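Einmal Kaffee am Gate, bitte
Was Vielflieger aus ihren Umwegen machen – und warum ich meine Reisen inzwischen nach der Umsteigezeit aussuche

Mein Heimatflughafen Purnov ist klein. Er hat zwei Sicherheitsschleusen, einen Bäcker und eine Aussichtsterrasse, auf der im November der Wind so pfeift, dass man seinen Kaffee mit beiden Händen festhält. Wer von hier aus weiter weg möchte, muss umsteigen, und wer oft umsteigt, wird mit den Jahren entweder ein Nervenbündel oder ein Liebhaber. Ich gehöre, nach einigen sehr mürrischen Anfangsjahren, zur zweiten Gruppe.

Angefangen hat es in Bureren. Mein Anschluss war weg, der nächste Flug ging erst am Abend, und ich hatte also einen ganzen Tag in einem Flughafen vor mir, den ich bis dahin nur im Laufschritt kannte. Ich habe die Kapelle gefunden, eine Bank mit Abendsonne und ein kleines Lokal hinter Gate 56, in dem die Bodencrews Suppe essen. Die Suppe war köstlich! Seitdem plane ich, wenn es irgend geht, in Bureren vier Stunden ein, auch wenn mir die Buchungsseite mit roter Schrift davon abrät.
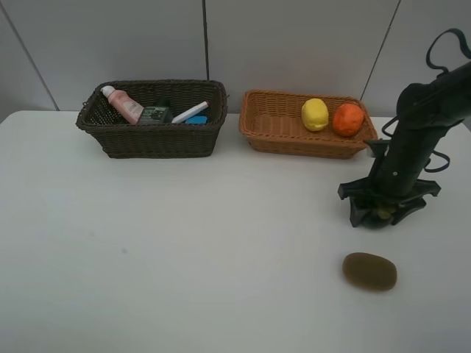 Die Sache mit den Punkten

Natürlich sammle ich auch. Mein Konto bei Narka, dem Bonusprogramm, in dem die meisten meiner Flüge landen, stand beim Schreiben dieser Zeilen bei 1761 Punkten, und für den Zugang zur Lounge braucht man 4000. Ich bin also seit geraumer Zeit auf dem Weg zu einem Sessel und einem Schälchen Nüsse. Freunde rechnen mir gern vor, dass ich mir die Nüsse längst hätte kaufen können, und sie haben ja recht – aber wer einmal angefangen hat, auf diesen Balken zu schauen, der sich nach jeder Reise ein Stückchen weiterschiebt, der hört so leicht nicht wieder auf.

Wer neu einsteigt, sollte sich die Verfallsfristen ansehen, bevor er die Begrüßungsprämie feiert. Bei Narka verschwinden Punkte nach zwei Jahren ohne Flug, sang- und klanglos, und eine Erinnerung kommt nur, wenn man das Häkchen dafür selbst gesetzt hat.

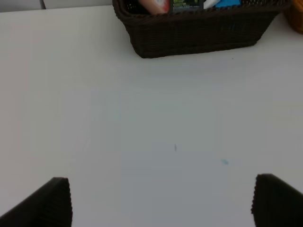 Nachts in Thongdee

Der schönste Umstieg, den ich kenne, liegt in Thongdee. Man kommt kurz nach Mitternacht an, die Türen gehen auf, und die Luft ist warm wie in einer Bäckerei. Die Halle ist zur Hälfte offen, man hört die Grillen, und auf den langen Bänken schlafen ganze Familien, ordentlich nebeneinander, die Schuhe darunter.
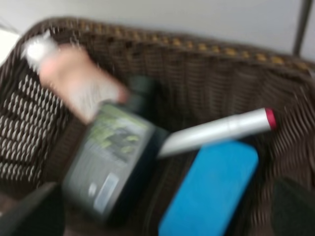
Mit leichtem Gepäck sind solche Nächte freilich angenehmer. Ich habe lange mit Packwürfeln, Beuteln und Beutelchen experimentiert und bin wieder bei der einfachsten Lösung gelandet: Zu Hause steht ein Korb aus braunem Geflecht, oben offen, in den alles Kleine lose hineinkommt, sobald es mir einfällt, und am Abend vor dem Abflug wandert der Inhalt in die Tasche. Was bis dahin nicht im Korb liegt, brauche ich offenbar nicht. Die Zahnbürste habe ich auf diese Weise zweimal vergessen, aber die bekommt man in Thongdee auch um drei Uhr früh, am Kiosk neben der Wechselstube.

Überhaupt, dieser Kiosk. Es gibt dort Reis in Bananenblättern, Briefmarken und einen Eistee, der so süß ist, dass man danach garantiert bis zum Einsteigen wach bleibt.
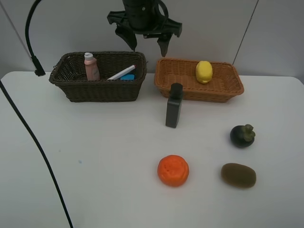
Ich trinke ihn jedes Mal bis zum letzten Schluck, setze mich an die offene Seite der Halle und warte, bis es hell wird. Gegen sechs rollt die erste Maschine vor, die Kinder auf den Bänken wachen auf, und irgendwo sucht immer jemand seinen zweiten Schuh. Im November fliege ich wieder hin, über Bureren natürlich, mit vier Stunden Zeit für die Suppe.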